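Proceedings Reader | Contents | Previous section | Next section | Authors

Posted in May, by Lemlem Yimer, Riet Visser and Ferdinand Sutter

5. Analysis of Grasp Failures in the Plating Task

5.1 Overview of the fault

The plating task requires the arm to pick up single portions of cooked food and move them between dishes on a kitchen counter. During the second stage of testing, the arm completed 889 of 901 attempts without a stop. The remaining attempts ended in what we call a false hold: the controller reported a secure grasp, the arm lifted, and the food stayed on the plate or fell back onto it during the first part of the lift. No person was hurt and no dish was broken. The fault is still a serious one, as the controller continued with the planned motion in every case and placed nothing at the target with full confidence.

False holds were not spread evenly over the menu. Most of them involved fish fillets, and the rest involved octopus. No false hold was recorded with bread or whole vegetables. Figure 3 shows the counter from the wrist camera, with salmon and an octopus tentacle on a round pink plate between the gripper fingers.

5.2 Cause

The grasp check in the Sturkska controller relied on two signals, finger position and motor current. A grasp was accepted when the fingers stopped short of the fully closed position and the current rose above a fixed limit. Both conditions can be met when the finger pads press on the raised rim of a plate. With a thin fillet, the fingers must come in low, and a small error in the estimated height of the plate is enough to bring one pad down on the rim before the other reaches the food.

A second cause was found by Hermine Hämmerli while reviewing the logs. The height of each dish was estimated once, at the start of a run, and was not measured again after a dish had been moved. Where a plate had been pushed by an earlier attempt, the stored value was out of date. On a glossy counter the depth readings were also less stable near bright reflections, and the filter used to smooth them tended to hold on to the older value.

The octopus cases were different in kind. The pads made proper contact, but the piece turned in the grasp as it left the plate. The current dropped for a short time and then recovered, and the check, which ran only once, had already passed.

5.3 Safety review

The review was led by Ankica Mujić under the test rules of the Namivari laboratory. It found that the force limit of 25 newtons had been respected throughout, including in the attempts where a pad rested on a rim. It also found that the operator had no clear sign that a grasp was in doubt. The status light stayed green until the end of the motion, and in two cases the operator reached toward the counter while the arm was still moving — the stop button was pressed both times before the arm came near the hand.

5.4 Changes made

Three changes were made before testing resumed. The grasp check now runs throughout the lift and pauses the arm if the current falls. Dish height is measured again before every attempt. The status light turns amber whenever the two finger signals disagree. In a repeat test of 63 attempts using fish and octopus only, one false hold occurred, and the arm paused before leaving the area above the plate. We do not claim that the fault has been removed. The repeat test was short, and it used the same dishes as the earlier stage.

Contact: Lemlem Yimer, Namivari laboratory | Copyright the authors | Back to top

Figure 3. Wrist camera view of the counter in the plating task.

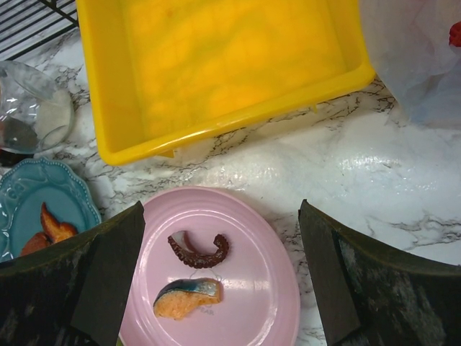 Why did the controller report a secure grasp when no food had been lifted?

Pressure from a plate rim against the finger pads produced the same position and current readings as a held piece of food, and the check was made only once, before the lift.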